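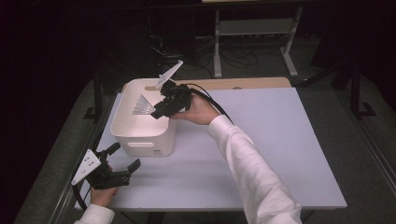

Grippers, part four: fingers, cables and the calibration that wouldn't hold

The handheld pair is far enough along that I can stop changing the housings. Both units now share the same handle, the same trigger linkage and the same cable exit at the back. What still differs is the front end. One has the printed fin fingers, the other has the stiff black jaws I started with in March. I want both on the bench for a while before I commit to either.

The fins are the usual flexible rib design: a thin outer skin, cross ribs, and a solid root that bolts to the carriage. When the contact face is pushed, the ribs let the tip curl toward the object. My first set was printed with the ribs too thick and behaved like a door wedge. The second set was better but split at the root after an evening of use. The current set has a larger fillet at the root and slots that stop short of the tip. They are printed in white because that was the flexible filament on the shelf.

Bins are a good test for them. A plastic rim is thin and slightly flared, and the rigid jaws tend to land on it at an angle and skate off. With the fins, one finger goes inside the wall and the other stays outside, and the compliance takes care of a few degrees of error in my wrist. Small parts are another story. Anything flat on the table, such as a washer, is easier with the jaws, and I don't expect a change in rib spacing to fix that.

Logging works the same way on both units. An encoder on the carriage reports finger opening, and the microcontroller sends it up the cable with a timestamp. Full travel reads 3,488 counts on one unit and 2,273 on the other. The gap comes from the pulleys, which I bought in two batches with different tooth counts and didn't check. I could swap one out. For now there is a scale factor in the config file and a comment next to it so I remember why.

Calibration was the slow part. The zero position drifted between sessions, always in the same direction. I blamed the encoder, then the firmware, then the belt. Vimala Kurian, who has the bench next to mine at Dunmore, pulled on the carriage and felt it move before the belt did. The clamp screw was bottoming out in its hole. A shorter screw and a washer fixed it, and the zero has held for 44 open and close cycles, measured against a feeler gauge.

Cable routing is still poor. The cable leaves the back of the handle and wants to lie across the top of the hand, and it pulls a little when I reach to the far side of the table. A right-angle connector would help, but the housing needs another 2 mm of clearance to fit one. That means a reprint of the rear shell, which takes most of a night.

Still to do:

Reprint the rear shell with the wider cable exit.
Order matching pulleys.
Try the fins with a thin rubber skin on the contact face.
Move the config values out of the firmware and into the logger.

Files for the current fingers are in the Trindach folder, under fins, version 3. The version 2 files are still there too. Don't print those.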